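Tuning gripper force limits for two-arm cloth tasks in Ester

Applies to the Ester control stack with two arms on a shared front rail. You need a working calibration for both arms and write access to the Lornitari config folder. Allow 45 minutes for the full procedure.

Background

When two grippers hold opposite ends of a cloth, each arm acts as a load on the other. A position error of a few millimeters on one side shows up as tension on both. The default controller tracks position only and will keep pulling until the cloth slips or a joint trips its current limit. The steps below add a tension limit and a shared reference frame so the pair backs off together.

Step 1. Link the arms

Open pair.cfg and set mode to linked. In linked mode the planner treats the midpoint between the two fingertips as the tool point and derives both arm targets from it. Leave the master field blank. An earlier version of this page told you to set it to left, and that value is now ignored.

Step 2. Zero the current readings

Move both arms to the ready pose with the grippers open. Run the zero command and wait for the residual on every joint to settle. Repeat after any change to cable routing – a cable that tugs on the wrist adds an offset that the estimator reads as tension.

Step 3. Set the limits

grip_hold: 17
pair_tension_max: 2
rate_hz: 67

Grip hold is a percentage of rated motor current. Tension is in newtons, estimated along the line between the fingertips. Raise grip_hold first if the cloth slides out. Raising the tension limit usually makes slipping worse.

Step 4. Run the flat pull test

Lay the cloth flat, close each gripper on its end, and command a slow outward move of the fingertips. The log should show tension climbing to the limit and holding there. If it oscillates, halve the tension gain and run the test again. If one arm moves and the other stays put, check that both controllers report the same clock source.

Step 5. Save the profile

Save under a name that includes the fabric weight. Profiles are loaded by name at task start, and the loader does not warn when two profiles differ only in case.

Known problem: the Bansal planner plugin overwrites rate_hz on load. Hanna Pawlak has a patch in review. Until it is merged, load the plugin first and the profile second.
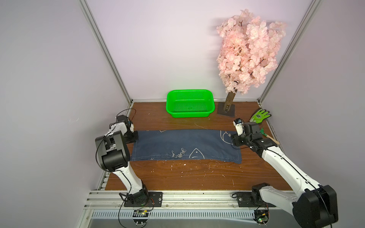
Can the tension limit be changed while a task is running?
Only between motion segments. The controller reads the value at the start of each segment and holds it until the segment ends, so a change sent in the middle of a pull takes effect on the next one.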